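Die Platte von Grurham

Erzählung

Der Landesstelle für Bodenfunde in Fluvach wurde am 1.3.23 ein Schreiben der Kirchengemeinde Grurham zugestellt, in welchem um die Entsendung eines Gutachters ersucht wurde. Gegenstand des Ersuchens war eine Kalksteinplatte, die seit Menschengedenken im nördlichen Seitenschiff der Kirche aufrecht an der Wand steht und auf der nach Überzeugung der Gemeinde der Abdruck eines menschlichen Fußes neben der Fährte eines Sauriers zu erkennen ist. Die Landesstelle hat dem Ersuchen entsprochen. Der Unterzeichnete wurde mit der Begutachtung betraut und legt hiermit seinen Bericht vor. Er bittet um Nachsicht dafür, dass dieser Bericht von der üblichen Gliederung abweicht.

Zur Vorgeschichte ist Folgendes festzuhalten. Die Platte stammt aus dem Steinbruch Desum, der bis zu seiner Stilllegung von der Firma Ververidis betrieben wurde. Nach den Büchern der Firma, die im Gemeindearchiv verwahrt werden, wurde sie beim Abbau der unteren Bank geborgen und der Kirche unentgeltlich überlassen. Ein Vermerk am Rand des betreffenden Blattes lautet: »Zwei gingen hier.« Wer den Vermerk angebracht hat, ließ sich nicht ermitteln. Die Handschrift kommt in den Büchern sonst nicht vor.

Im Ort gilt die Platte als Zeugnis dafür, dass Mensch und Tier am selben Tag geschaffen wurden. Die Kinder lernen es so im Unterricht des Pfarramts, und am Erntesonntag im September wird die Platte mit Ähren bekränzt. Die Schule am anderen Ende der Hauptstraße lehrt es anders. Die beiden Einrichtungen haben sich über Jahre damit beholfen, das Thema zu verschiedenen Tageszeiten zu behandeln. Erst als ein Reiseveranstalter die Platte in sein Programm aufnahm und die Schule gegen die Beschilderung Einspruch erhob, wurde eine amtliche Feststellung gewünscht, und zwar von beiden Seiten.

Der Unterzeichnete traf am späten Nachmittag in Grurham ein. Der Schlüssel zur Kirche wurde ihm gegen Unterschrift ausgehändigt. Man wies ihn darauf hin, dass die Heizung um neun Uhr abgestellt werde und dass es im Seitenschiff danach empfindlich kalt sei. Von dem Angebot, eine Decke mitzunehmen, machte er keinen Gebrauch, was er bedauert.

Die Platte misst 3 Meter in der Höhe und ist von hellgrauer, ins Gelbliche gehender Farbe. Die Saurierfährte verläuft von links unten nach rechts oben und umfasst 12 dreizehige Eindrücke von guter Erhaltung. An ihrer Echtheit besteht kein Zweifel. Die Ränder sind aufgewölbt, wie es bei weichem Kalkschlamm zu erwarten ist, und in den tieferen Eindrücken haftet noch die tonige Füllung der nächstjüngeren Lage.

Der fragliche Einzelabdruck liegt rechts der Fährte in Brusthöhe des Betrachters. Er ist 22 Zentimeter lang, an der Ferse gerundet, in der Mitte eingezogen und vorn verbreitert. Zehen sind zu erahnen. Der Unterzeichnete hat im Laufe seines Dienstes zahlreiche Abdrücke dieser Art vorgelegt bekommen. In aller Regel handelt es sich um Auswaschungen, um die verlängerten Mittelfußspuren zweibeinig laufender Saurier, deren Zehen beim Zusammenfließen des Schlamms verschwunden sind, oder um Meißelarbeit. Er ging davon aus, binnen einer Stunde eine der drei Erklärungen niederschreiben zu können.

Meißelspuren waren auch unter der Lupe und bei streifendem Licht nicht aufzufinden. Die Körner des Gesteins sind am Boden des Abdrucks nicht durchschnitten. Eine Auswaschung scheidet nach Ansicht des Unterzeichneten aus, da die feine Schichtung unter dem Ballen verdichtet ist, was einen Druck von oben voraussetzt. Somit blieb die Mittelfußspur. Sie ist die wahrscheinlichste Deutung, und der Unterzeichnete hat sie noch am selben Abend in den Vordruck eingetragen.

Er hätte die Kirche danach verlassen können. Dass er es unterließ, gehört streng genommen nicht in ein Gutachten. Es soll dennoch erwähnt werden, weil sich daraus die im Schlussteil ausgesprochene Empfehlung ergibt.

Kurz nach dem Abstellen der Heizung betrat eine ältere Frau das Seitenschiff. Sie grüßte, stellte einen Eimer ab und begann, den Boden vor der Platte zu wischen. Auf die Frage, ob sie störe, antwortete der Unterzeichnete, sie störe nicht. Sie wischte bis an den Sockel heran, richtete sich auf und legte die flache Hand in den Abdruck, offenbar aus Gewohnheit, so wie man im Vorbeigehen ein Geländer berührt. Die Vertiefung ist an dieser Stelle glatter als im übrigen Bereich. Der Unterzeichnete hatte die Glättung bereits vermerkt und ihr keine Bedeutung beigemessen.

Er fragte sie, was sie von der Sache halte. Sie gab zur Auskunft, ihre Mutter habe die Hand hineingelegt und deren Mutter ebenfalls, und im Winter sei der Stein an dieser Stelle weniger kalt als daneben. Der Unterzeichnete erwiderte, das lasse sich messen. Sie sagte, das könne er gern tun. Von einem Saurier oder vom Schöpfungstag sprach sie nicht. Sodann erkundigte sie sich, ob der Herr vom Amt das Licht lösche oder ob sie es tun solle.

Eine Temperaturmessung wurde vorgenommen. Zwischen dem Abdruck und der umgebenden Fläche ergab sich kein Unterschied. Der Unterzeichnete hat die Messung wiederholt, nachdem er selbst die Hand hineingelegt hatte, und ist sich der methodischen Fragwürdigkeit dieses Vorgehens bewusst.

Am folgenden Vormittag wurde der Befund beiden Seiten mündlich vorgetragen, im Saal des Gemeindehauses, in dem für diesen Zweck zwei getrennte Stuhlreihen aufgestellt waren. Die Vertreter der Schule nahmen ihn mit Befriedigung zur Kenntnis. Die Vertreter der Kirchengemeinde baten um das Wort und trugen vor, das Gutachten stütze sich auf Wahrscheinlichkeiten, und eine Wahrscheinlichkeit sei kein Beweis. Dem war in der Sache nicht zu widersprechen. Der Unterzeichnete wies darauf hin, dass die Wahrscheinlichkeiten hier sehr ungleich verteilt seien. Es wurde sodann gefragt, was denn überhaupt gefunden werden müsse, damit die Landesstelle ihre Auffassung vom Alter des Menschen ändere.
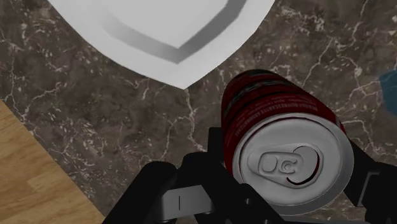 Die Frage wurde in Grurham als Falle gestellt, verdient aber eine Antwort, und der Unterzeichnete hat sich bemüht, sie zu geben. Ein einzelner undeutlicher Umriss genügt nicht. Verlangt werden müsste ein Gegenstand, der keine zweite Lesart zulässt und der fest in ungestörtem Gestein liegt. Er führte als Beispiel eine rote Getränkedose an: auf der Seite liegend, der silbrige Deckel mit seinem erhabenen Rand noch verschlossen, die Lasche mit dem Fingerloch an ihrem Platz, die Öffnungslinie unversehrt. Fände man eine solche Dose in der unteren Bank von Desum, unter der Fährte und ohne jeden Riss im Gestein darüber, so würde die Landesstelle ihre Lehrtafeln abnehmen. Bis dahin blieben sie hängen. In der linken Stuhlreihe wurde gelacht, in der rechten nach kurzem Zögern auch.

Die Aussprache dauerte danach noch bis zum Mittag. Protokolliert wurde, dass die Kirchengemeinde an ihrer Überzeugung festhält und dass die Schule an der ihrigen festhält. Ebenfalls protokolliert wurde auf Wunsch eines Schülers der Oberstufe, der als Zuhörer zugelassen war, dessen Frage, wohin das Tier unterwegs gewesen sei. Der Unterzeichnete konnte hierzu lediglich angeben, dass die Schrittlänge gegen das Ende der Fährte hin abnimmt. Das Tier ist langsamer geworden. Ein Grund dafür ist auf der Platte nicht überliefert.

Auf der Rückfahrt ließ der Unterzeichnete am Steinbruch Desum halten. Das Gelände ist eingezäunt, das Tor der Firma Ververidis jedoch aus den Angeln gehoben. Die untere Bank steht unter Wasser. Oberhalb des Wasserspiegels ist die Schicht, der die Platte entnommen wurde, auf kurzer Strecke aufgeschlossen. Die Fortsetzung der Fährte müsste, sofern sie erhalten ist, in der Wand liegen und wäre nur durch Abtrag des gesamten Hangendes freizulegen. Hierfür stehen Mittel nicht zur Verfügung. Der Unterzeichnete hat die Stelle in die Karte eingetragen und sich länger dort aufgehalten, als der Eintrag es erforderte.

Zusammenfassend wird festgestellt:

Die dreizehigen Eindrücke sind echt und stammen von einem zweibeinig laufenden Saurier mittlerer Größe.

Der Einzelabdruck ist natürlichen Ursprungs und mit hoher Wahrscheinlichkeit als verformte Mittelfußspur anzusprechen. Für die Anwesenheit eines Menschen zur Zeit der Ablagerung liegt kein Anhaltspunkt vor.

Die Glättung im Inneren des Abdrucks ist jung. Sie rührt von Händen her.

Bezüglich der Beschilderung wird empfohlen, beide Feststellungen anzubringen, die geologische und die über die Hände, und zwar in gleicher Schriftgröße. Der übliche Zusatz, wonach das Berühren des Exponats untersagt ist, soll entfallen. Die Landesstelle wurde auf den hiermit verbundenen Substanzverlust hingewiesen. Er ist nach Berechnung des Unterzeichneten so gering, dass die Platte die Kirche überdauern wird.

Der Randvermerk im Buch der Firma Ververidis wurde in Abschrift zu den Akten genommen. Eine Deutung unterbleibt. Der Schlüssel zur Kirche ist am Tag der Abreise gegen Quittung zurückgegeben worden, die Quittung liegt bei.

Fluvach, Landesstelle für Bodenfunde
Der Gutachter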